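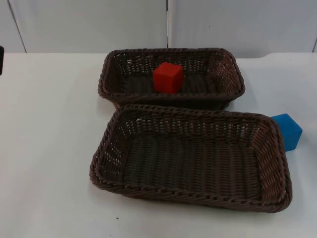
Soltani

Pudach Exhaust Notes

Hello, and welcome! Pudach is a collection of exhaust recordings from tuned road cars, along with the logs that tell you what the engine was doing while each recording was made. It started as a folder of clips I kept for my own enjoyment (I like loud cars, I won't pretend otherwise) and grew until people on the Stameck owners' board began asking for copies. Sending files one by one got old fast, so the whole lot now lives in one place with a proper description, and you're reading it.

What's in the collection

There are 800 clips, taken from six cars. Every car was recorded with two microphones, one behind the tailpipes and one inside the cabin, and the two tracks are stored as separate files so you can use whichever you like. Each clip comes with a small text log giving engine speed, throttle position, gear and the state of the exhaust valve, if the car has one.

The cars are a mix of turbocharged and naturally aspirated engines, and all of them run some kind of aftermarket exhaust. Some have only a rear section swapped out, while others have had everything replaced from the manifold back, with a new engine map to match. The full list of parts for each car is in the cars folder, written up as carefully as I could manage, though I had to lean on old receipts and an owner's memory more than once. Where I wasn't sure of a part, the entry says "unknown" and I'd ask you to leave it that way unless you know better.

How the folders are laid out

audio holds the sound files, sorted by car and then by microphone
logs holds the engine logs, with names that match the sound files
cars holds the parts lists
notes holds my scribbles from each session, typos and all

A file name gives the car, the kind of run, the microphone and a running number, in that order. The kinds of run are cold start, warm idle, steady cruise, full pull and lift-off. Lift-off is where the pops and crackles live, so if that's what you came for, head straight there!

How the recordings were made

Most of the driving was done at Savis, an old airfield with a long straight and a surface that is kinder to low front splitters than you'd expect. The cold starts are different. Those were done at each owner's home, early, usually with the garage door open and a neighbor's dog joining in. I left the dog in. Cutting it out would have meant cutting into the first second of the start, and the first second is the best part.

Levels were set once per car and left alone for the whole session. That means you can fairly compare a cruise clip with a full pull from the same car, but please don't use the raw files to argue that one car is louder than another. I know somebody will, and I know which car they'll pick.

Known problems

The cabin track on the wagon has a rattle from the parcel shelf at idle. It goes away once the car is moving.

Wind got into the rear microphone on several of the full pulls. These are marked "windy" in the notes, and a better cover fixed it for the later sessions.

The logs can lag a little behind the sound. If you need the two lined up tightly, use the throttle lift as your marker and shift the log to match. There's a short script in the notes folder that does this, and it works well on everything except the car with the manual valve switch, where you'll want to check by ear.

Gear is missing from the logs of one car. The box had been swapped and the logger never learned to read it.

Using the files

You're free to use the clips in games, videos, school projects, or anything else you can dream up, as long as you name Pudach somewhere people can find it. Please don't sell the files on as they are. The owners lent their cars for nothing more than fuel and lunch, and that was the one thing they asked of me.

Number plates and home addresses are not part of the collection. If you do find something personal in a log or a note, write to me and I'll take it out.

Changes

Version 2 came out in March. It added the cabin tracks, renamed the lift-off runs (they used to be called "overrun," which confused people) and fixed the swapped left and right channels on the coupe.

Corrections are very welcome, and so are parts lists, better guesses at the unknown bits, and stories about your own car. I answer mail on Friday evenings, so give me a few days.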